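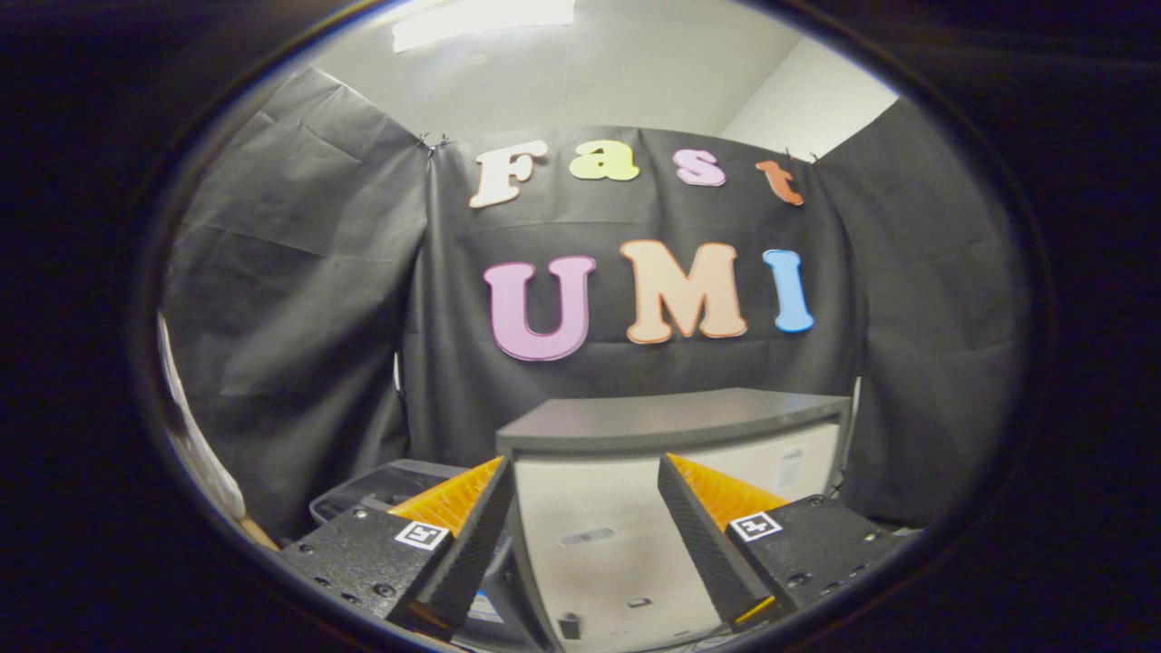 Gangadharan Venkataraman
Product Editor, Small Appliances

Oltelum Compact Bread Bin and Worktop Store

Product code: 567
Sold by: Potia Home
Last updated: 30/08/2021

The Oltelum is a steel bread bin with a lift-up front and a flat top. It holds one large sliced loaf and a packet of rolls, or two small tin loaves side by side. The flat top takes a kettle or a toaster, up to a load of 12 kg.

The body is powder-coated steel. The door is the same steel on two side hinges and stays up when fully raised. There are vents in the back panel, so leave a small gap between the bin and the wall. Four rubber feet are fitted at the factory and can be replaced (order part Peliton 5).

Weight, empty: 1,070 g
Colours: stone, slate, cream
Guarantee: 5 years on the body, 12 months on hinges and feet

Cleaning

Empty the crumbs once a week. The inner tray slides out and can go in the dishwasher. Wipe the outside with a damp cloth and dry it. Do not use scouring pads or oven cleaner, as both will mark the coating. Bread goes mouldy faster in a bin that has been closed up damp, so leave the door open for an hour after washing.

What is in the box

Bin with door fitted, crumb tray, care leaflet. The bamboo cutting board shown in the April catalogue is sold separately under the Rao name and fits on the top of the bin.

Delivery and returns

Standard delivery takes three to five working days. Returns are accepted within 30 days if the bin is unused and in its carton. Dents found on unpacking should be reported within two days, with the order number.

Spare parts

Crumb tray, all colours
Hinge pair with screws
Feet, set of four

Spares are sent by post and do not need a signature. The older Oltelum with the roll-top door uses different hinges, and these are no longer made.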